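# Grusley's planner now admits when it is guessing

The software group at Grusley has released version 14 of Veltov, its motion planning and grasp selection package, and the headline feature is that the program will sometimes decline to do anything.

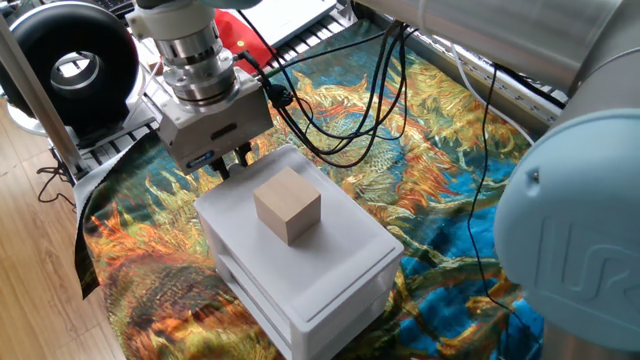
Earlier versions had no such modesty. Veltov would look at a block on a surface, rank its candidate grasps, pick the top one and set off, whether the top one scored beautifully or merely less badly than the rest. Users reported arms that moved with total conviction toward a spot just beside the thing they were meant to pick up. The bug tracker filed these under "confidence," a label that has now been retired.

In the new release each grasp comes with an estimate of how far off the perception side might be. If the estimate is too wide for the gap between the open fingers, the planner holds at the pre-grasp pose and asks for a second look from the camera. If the second look doesn't help, it asks for a third. After that it writes a line to the log and waits for a person, who in most labs is at lunch.

Grusley tested the change on a deliberately dull task: pick up a small wooden cube, put it down somewhere else, repeat. The team ran 2251 attempts over the course of the winter. The old planner finished faster on average, a figure the release notes mention once and then leave alone. The new one dropped fewer cubes and, more to the point, knocked fewer of them off the surface on the way in. It stopped to reconsider 763 times. The notes describe this as "appropriate caution." The people who had to sit with it in December have a different phrase, which didn't make the notes.

Most of the hesitation came from pale objects on pale surfaces. A light cube on white plastic gives a depth camera very little to chew on, and the segmentation step had a habit of drawing the cube's edges where it would have liked them to be. Patterned backgrounds caused the opposite complaint. Give the segmenter a loud print and it finds objects everywhere, including several it was prepared to pick up. Version 14 masks out anything that lies flat in the support plane before it starts looking for things to grab, so a printed flower should no longer appear in the candidate list. "Should" is the word used in the notes.

The collision checker has also been reworked. Cables are now modeled as a fat, slightly pessimistic sleeve along the wrist and upper link. Until now they were treated as something that happened to other people. The sleeve costs a little planning time and rules out a few elbow positions that were perfectly fine, along with a larger number that were not. Sites that dislike it can shrink the sleeve in the configuration file, where a comment in capital letters asks them to think it over first.

Tilahun, the open-source scheduler that many groups run on top of Veltov, needed a patch to cope with all this. It had been written on the assumption that a planner returns either a path or an error. Faced with "not yet," it treated the reply as a success and moved on to placing an object that had never been picked up. The patched version understands the new status and will retry for 20 seconds before giving up. Anyone running an older Tilahun against the new Veltov can expect a very smooth demonstration of an arm putting nothing into the right place.

Bundident, which sells a competing planner, responded with a short post on its own site pointing out that its product has never needed to ask for a second look. Users of the Bundident planner were quick to agree in the comments, though perhaps not in the spirit intended.

The update is free for existing license holders. The uncertainty check is on by default, and the threshold can be set per task, per gripper or for the whole cell. There is also a setting called "legacy," which restores the previous behavior in full. According to Grusley's download page, it was added at the request of customers who have a trade show coming up.

A maintenance release is planned for the spring. It will deal with the log file, which at present records every moment of doubt in full and filled the disk on one of the test machines in almost a week.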